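From: Jytte Bjarnason
Date: 2025-01-19
Subject: Re: [keven-cell] CPU install, fixture layout

Halfdan Blöndal wrote:
> What is the tower sitting on, and does the
> post clear the drive cage when the arm swings over?

Slotted aluminum, tower on its side, side panel off.

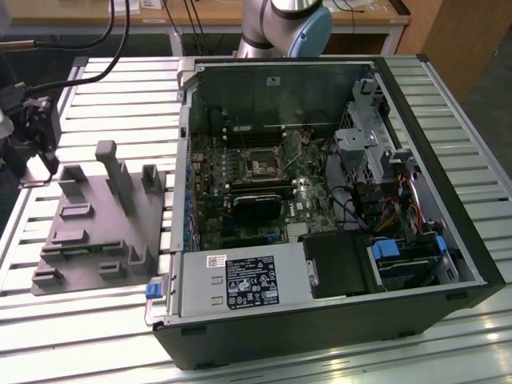 Fixture plate left of the tower, tall post in the middle.

The post clears by 19 mm with the cage standing up. I have not tried a taller case.

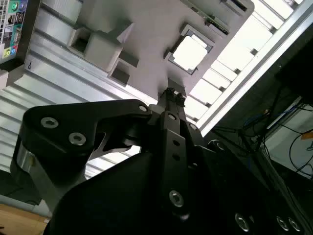
Grip force is still the open item. I set it to 89 in the Keven config, and 100 trips the current limit. The fingertips are small with ridged ends, so the contact patch is short and I would sooner lower the closing speed than raise the force. Pocket walls get a chamfer in the next print. 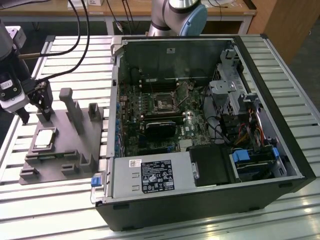

CPU in its pocket on the tray, socket empty.

Arnar, please send the Pivow offsets again. My copy is from December and predates the new tray.

Jytte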